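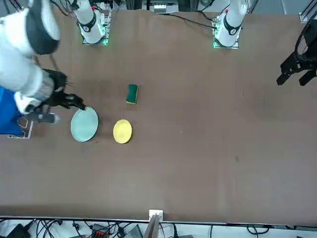
Hi from the Pelbridge robotics club! Spring report, covering everything since the Breseck money came through in March.

**Dish task.** The kids picked dishwashing as this year's challenge, so it's been plates and a sponge pretty much every afternoon. We settled on two plates, the bigger blue-green one and a smaller yellow one, mostly so the teams can yell a color across the room and everybody knows which one they mean. The many-fingered hand does the plate work and the two-jaw gripper gets the sponge. We tried it the other way for a while and went back.

**Numbers.** You asked for run counts. We've logged 558 runs and kept 551. The other 7 got tossed after a student saved them under the wrong task name (my fault too, the naming sheet was a mess, and I've redone it). The first 40 we keep in their own folder, they're from before we moved the start position and I don't want them mixed in.

**What's going well.** The sponge! The grip code one of the sophomores wrote is short, it's readable, and the younger kids can change it without breaking anything. I'm so proud of that group.

**What isn't.** Plates. Getting a fingertip onto the rim is fine, getting the thing up off the table is a different story, and the yellow one is worse. We're going to try a slower approach and a lower wrist angle next.

**Money.** We're under on parts and over on cables, again. I'd like to move what's left of the Jerkari order into spare fingertips if that's okay with you, I just need a yes by email.

**Next up.** Stacking the two plates, then a practice demo with the Iturra team at their place. They've offered us a table and an extra hour of setup, and the kids want to bring their own sponge.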